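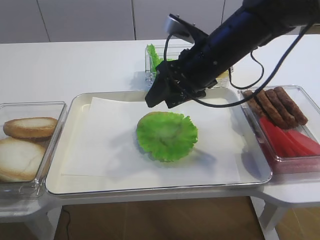

Tutorials | Robot Learning

Recording a Burger Assembly Task

Nov 3, 2020 — by Trudy Doolan
3 min read

Set the tray in the middle of the table with a sheet of paper in it. Put the containers around it: buns on the left, lettuce behind, patties and tomato on the right. Keep this layout for the whole session.

Start recording before the arm moves. Pick one item, place it, back off, then go for the next. Bun first, then the rest in whatever order your task file says.

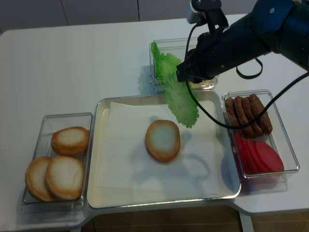
Move at a steady speed. If you drop something, keep recording and pick it up again — the model needs recoveries too. Mark the episode as a retry in the log.

Lettuce slips, so close the gripper slowly and lift straight up. Vary where the first bun goes on the paper. We shift it a little every episode and aim for 500 episodes before the first training run.

Check the wrist view before you save.
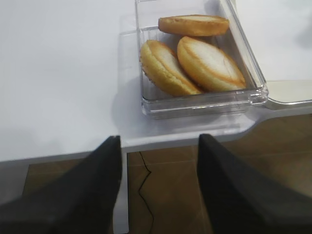
Bun container from the wrist camera, fingers open.

We use cookies to improve this site. Accept | Settings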